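PARACHUTE AND SURVIVAL EQUIPMENT: PERIODIC INSPECTION CHECKLIST WITH COMMENTS
Wurkiscombe Airfield, Safety Equipment Bay
Applies to: Proreo seat-type and back-type emergency parachutes carried in the two-seat jet trainers
Revised December 2020

Work through the items in order. Initial each one on the record card. An item that cannot be passed is marked O (open), and the assembly goes on the quarantine rack with a red tag until the entry is cleared by a second signature.

1. Documents

1.1 Record card present in the pack pocket and legible.
1.2 Serial number on card agrees with harness label and canopy label.
1.3 Repack date within limits.
Comment: Pack 638 was found in April with the card from pack 67. Both had been repacked on the same day. Both were withdrawn and opened, and the serials were re-entered from the canopy labels. Check all three places, even on a pack you closed yourself.

2. Harness

2.1 Webbing free of cuts, fraying, glazing and hard spots.
2.2 Stitching at load points complete. No broken thread longer than three stitches.
2.3 Chest and leg fasteners close with an audible click and do not release under a hand pull.
2.4 Adjusters run freely and hold.
Comment: Glazing on the left leg strap is the usual finding on the seat-type pack, where the strap passes over the edge of the pan. Light polish is accepted. If the weave can no longer be felt with a fingernail, reject.

3. Pack and release

3.1 Closing pins straight, clean and fully seated.
3.2 Ripcord housing secured at both ends, no kinks.
3.3 Ripcord handle seated in its pocket. Pull force measured at each repack and written on the card.
3.4 Seal thread intact.
Comment: Do not straighten a bent pin. Return it to stores against form 2228 and fit a new one. A straightened pin has already been weakened at the bend and may bind on the way out.

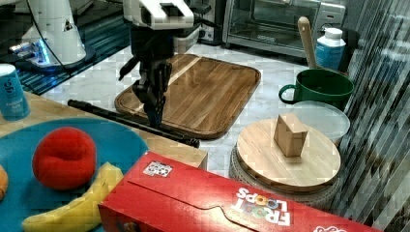 Issue 7, page 3

4. Canopy (repack only)

4.1 Hang for airing before inspection. Minimum time as in the Proreo manual.
4.2 Examine each panel against the light, working from the vent to the hem.
4.3 Lines continuous, equal in length within limits, no burns or knots.
4.4 Line attachment at the connector links correct, screws torqued and marked.
4.5 Pilot chute spring holds its shape and returns fully.
Comment: Small marks are circled in soft pencil on the panel drawing, never on the fabric. Rust staining near a link is a reject whatever its size. Acid or battery contact, suspected or confirmed, is a reject with no further test — wash water does not restore the strength of the fabric.

5. Survival pack

5.1 Life raft cylinder weight within the tolerance stamped on its neck.
5.2 Lanyard attached to harness point, not to the seat pan.
5.3 Locator beacon self-test passed. Battery in date.
5.4 Flares in date and clipped in the correct pocket.
Comment: The Lumanlan beacon needs its aerial fully stowed before the self-test. A failed test with the aerial half out is repeated once before the beacon is rejected.

6. Fit in the aircraft

6.1 Pack sits flat in the seat with no loose article beneath it.
6.2 Harness does not foul the canopy jettison handle or the oxygen hose.
6.3 Static line, where fitted, routed as in drawing 217.
6.4 Occupant can reach the ripcord handle with either hand while strapped in.
Comment: 6.4 is done with the actual occupant in flying kit and gloves. Thick winter gloves have caused two open entries in the rear seat. Both were cleared by moving the adjuster down one position.

7. Closing

7.1 Tool count complete, including packing weights and temporary pins.
7.2 Card signed by packer and by inspector. The two may not be the same person.
7.3 Assembly returned to the rack with the handle facing out.
Comment: Temporary pins carry a Wosov orange streamer. Streamers that have faded to pink are to be replaced and are not to be used in the meantime.

Queries on this issue go to Eckhard Seidel, safety equipment bay.

Comments (3)

ripstop_n
On 2.2, is the three-stitch limit per load point or for the whole harness? Our older sheet had it per seam.

E. Seidel
Per load point. Two separate breaks at the same point are also a reject. The wording will be changed at the next issue.

Hangar2
4.1 could do with the hanging time printed on the sheet. The manual is kept in the office and the office is locked at weekends.

We use cookies to remember your settings and to measure visits to this site. By continuing to browse you accept their use. Accept | Manage settings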